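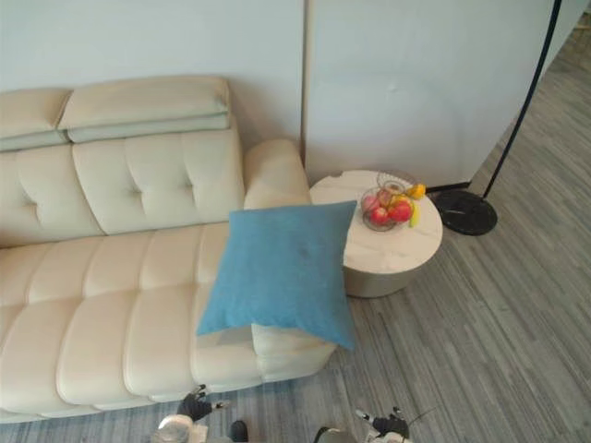 Blog > Opinion > Hardware

Put the living room first

I have been comparing grippers for long enough to have strong feelings about pillows, and I want to make the case that a pillow is the best test object we have. A big, soft, square throw pillow on a sofa will teach you more about a gripper in one afternoon than a month of aluminum blocks on a lab bench. I am completely serious about this, and I get a little more excited about it every week.

Most of the comparison charts I read start with payload. The next column is grip force, then stroke, then repeatability, and by the time you reach the bottom you know how the thing behaves with a machined part bolted under a gauge. I like those charts! I have made a few. But I have never once picked a gripper for home work because of the repeatability number, and I doubt many other people have either.

We have spent this summer with two setups. One is the Humik, with jointed black fingers on a rounded housing. The other is the Estar, a plain parallel jaw that opens and closes and does nothing else. Both run off the same Dvorak controller, so when one does better than the other I can blame the hand and leave the software out of it. In July we moved the whole comparison out of the bench area and over to the furniture, and everything I thought I knew about the ranking changed by Friday.

On the bench the Estar won easily. It is stiff, it is quick, and it never surprises you. Give it a block and it has the block. I would happily buy another one for any job where the objects are hard and you know where they are.

Then we gave it a pillow. A parallel jaw pinches whatever it closes on, and with a pillow that tends to be a mouthful of fabric near one corner. The rest of the pillow hangs, swings, and drags across the seat, and the arm has to haul it much higher than you planned to get it clear of an armrest. The Humik can curl a finger under the bottom edge and come up from below, and with two hands working together you can carry the whole thing level. It took us 15 tries to get a good two-handed lift, and the fifteenth was so pretty that we ran it again just to watch.

The fruit bowl was the other big lesson. A glass bowl with apples, a lemon and a banana in it, sitting on a small round table, is a wonderful little collection of problems. Apples are round and slick, the banana is long and curved and bruises if you look at it wrong, and clear glass gives a depth camera fits. Ours reported holes where the rim should have been and, at certain angles, seemed to think the fruit was floating. I used to treat that as a camera question and keep it out of gripper comparisons. Now I think that's a mistake, at least for home work. A hand that can touch a rim lightly and stop forgives a bad depth reading. A hand that has to arrive in exactly the right place doesn't.

People push back on all this, and some of the push is fair. The strongest complaint is that a living room can't be repeated. You can put a block back in its jig a thousand times, and you can't put a pillow back the same way twice. True! We ended up with tape marks for the furniture and a rule that the pillow gets dropped from the same height at the start of each run, and it still lands differently. I have decided I'm fine with that. If a gripper only looks good when the pillow lands one way, I would like to find out before anyone buys it. You do need more runs to see through the noise. We are at roughly 2000 grasps between the two hands and I would still like more before I put real numbers in a chart.

The second complaint is cost, and I have less patience for it. A sofa is cheap next to an arm. The folks at Flerkenen, who run a much bigger shop than ours, told us they had been thinking of a furnished corner as a thing you build for demos after the engineering is done. I would build it the week the arms arrive. Put in a lamp with a skinny pole so the planner has something to worry about. Put the side table hard up against the sofa, the way people do at home, so the hand has to work in a tight gap. Let the cables trail a bit and see what snags.

I should say where the Humik loses, because it does. More joints means more calibration, and we redo ours every morning. The fingertips wear. It's slower to close, and on small hard things the Estar is still the one I would reach for. There is also the question of repairs. The Estar comes apart with one hex key, and the Humik needs a clear bench and a free evening.

So my ranking for houses has flipped, and I expect it to flip again when the softer fingertips come in. Next on my list is a blanket, folded over the back of the sofa, and after that a blanket somebody has slept under.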